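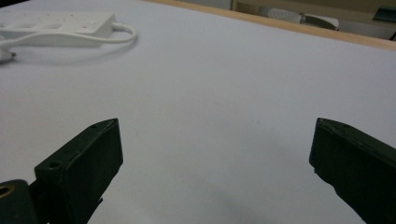
Hand-held gripper, open, with a power strip and its looped cable at the far side of a white tabletop.

Cables are the honest test of a chore machine, and on that test the answer is still no. I have read the spring report from Nirnley, where Qianru Tang's group logged 155 attempts at coiling a short cord. The machine finished 87. A rigid cup would have scored far higher, and a rigid cup is what most sales material shows.

The trouble is mechanical before it is a matter of software. A cord has no fixed shape. Pull the plug and the loop moves; hold the strip down with one finger and you have lost a finger.

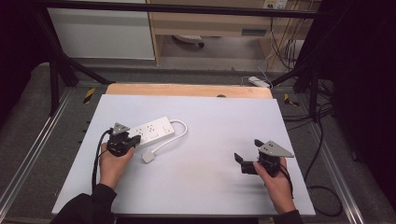

Two grippers solve part of this. One pins the strip, the other is free to go after the cable. A person working through such tools attempts it, slowly, which tells us the fingers are adequate - the planning is what lags. Hongmei Tan at Drirkulach disagrees and blames the lack of touch sensing. She may be right about thin cords.

Either way, a machine that needs up to 20 minutes for a desk drawer of chargers should not be sold as household help. Ask again after the May trials.

Contact | Copyright 2025 Flukavside | Back to top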